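Cloth notebook, October
Grasp proposals on folded stock, wrist view, new planner build

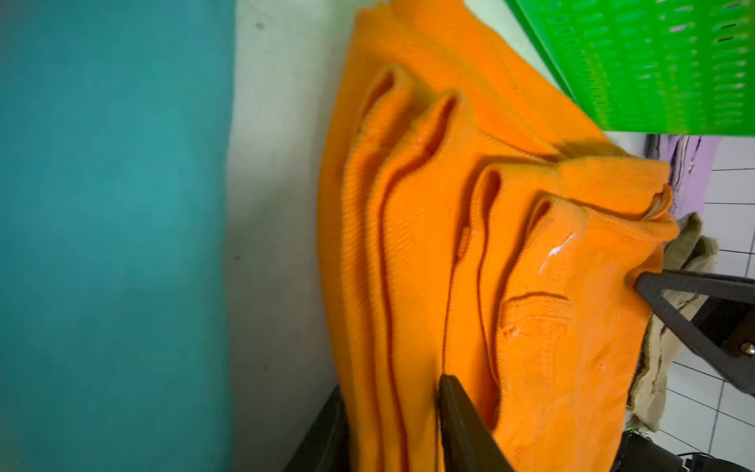
Why I am not ready to believe the fold detector

The orange piece is the one I keep coming back to. It bunches into deep rounded folds, it has a fine diagonal weave, and at the top of the heap the layers double back into loops that any fold detector ought to like. If the perception node can't do something sensible with loops that plain then I don't see what it is for. Colour contrast is about as kind as we could make it: orange cloth, teal behind on one side, bright green basket above. None of the stuff I am complaining about below can be put down to segmentation.

The claim in the merge request was that the new scoring head "understands layers". I'd like to see that word taken out. It outputs a score per pixel and a direction. When I dump the heat map for heaps like this one, the high scores sit along the dark creases, and they go on sitting there when I feed it the same view with the depth channel zeroed. So it is reading shading. Shading is a decent hint for folds under our lights, fair enough, but it isn't layers and it will fall over the first time somebody changes the lamps.

Depth ablation, what I ran

Replayed 100 logged wrist views through the detector twice, once as is, once with depth set to a constant. No arm involved, all offline on the Camus box. In 37 of them the top proposal moved by more than a finger width. In the rest it hardly budged. I had expected it to be the other way about, and so did the notes that came with the build.

Two caveats before anyone quotes this. First, a constant depth is a brutal thing to feed a network and it may be doing something odd that a noisy depth would not. Second, the views are all from the wrist camera close in, with both fingers in shot, and the finger mask covers a fair bit of the cloth edge. A view from further back could well tell a different story. I haven't got one in the logs that lines up in time, see the clock problem further down.

Stitching

On the right of the orange piece there is a curved double line of stitching, some sort of pocket or panel edge by the look of it, with a puckered spot. The detector gives it a fold score nearly as high as the real folds further up. A seam is a line with a bit of shadow next to it, so no surprise if you believe my shading theory. But it matters for planning, because the approach direction gets set square to the line, and for a seam lying flat that sends the fingers in at an angle which makes no sense at all.

Suggested fix from the Lulindale people is to train in more seams. Maybe. I would rather have a cheap geometric check after the network: if local depth change across the line is under a threshold, throw the proposal out. Tried it in a scratch branch. It kills the seam proposals and also some good ones where the depth camera has gone to mush in the shadowed channels. Threshold is doing too much work. Not committed.

There is also a little pale streak on the cloth above the stitching, could be lint or a scratch. Detector ignored it. Credit where due.

Contact estimate

The fingers are dark grey and so is a good deal of what is behind them in the bottom corner, cables and so on. The finger mask comes from kinematics, not from the picture, and it is only as good as the hand-eye calibration. Overlaid the mask on the view with both fingers against the cloth, one in from the right and one up from below. The lower finger's mask is short of the real tip. That means a sliver of finger is being handed to the detector as cloth, and the "cloth between fingers" flag can come up true on finger alone.

I think this is the most serious thing in the entry and it is the dullest. Redo the calibration before anybody tunes anything. The success figures in the Penry comparison table used that flag. I am not saying they are wrong. I am saying I can't tell, and neither can the table.

Controller

Close command is still position with a current limit. The new build adds a "gentle" mode for fabric, and as far as I can read the code it lowers the limit and slows the ramp. Fine. The log line says "compliance active", which suggests a lot more than a smaller number in a config file. Renamed it locally to "reduced current". Will push that if no one objects, and possibly if they do.

The thing I would want from a fabric mode is a check on whether we've got one layer or several. With cloth stacked up like the orange heap, the fingers could be taking any number of layers and the present software has no opinion on it. Finger gap at stall might give a rough guide. Weave and thickness vary from piece to piece, so it would need a reference close on a single layer each time, which costs cycle time. Worth an afternoon before dismissing it.

Clocks

Wrist stream and joint states still disagree. Found it while replaying sequence 1236, where the mask visibly trails the fingers during the approach and catches up when they stop. So part of the short mask might be timing and part calibration. When the arm is still, only calibration is left, so use still views to separate the two. Sequence 2336 has a long pause in it and looks like a good candidate.

The Camcombe recorder stamps on arrival, not on capture. It was like that in the old build as well. There is a ticket for it which has been closed as fixed. Reopened, with the overlay attached.

Planner

Short note because I ran out of day. With the basket in the collision model as a solid block, the planner refuses approaches from the upper right. With it as walls and an open top it finds them, and takes far longer to do it. The version we've been timing is the solid block. Any claim about the planning time being down needs to say which basket.

The cloth itself isn't in the collision model at all. I have no quarrel with that so long as the write-up says so.

To do

Recalibrate hand-eye, then rerun the mask overlay on still views only.
Repeat the depth ablation with added noise in place of the constant.
Ask Lulindale which lights their training views were taken under.
Pull the flag-based success figures out of the Penry table until the mask is sorted, or at least put a note next to them.
Move one lamp and run the same heap. If the proposals stay put I'll withdraw the section on shading.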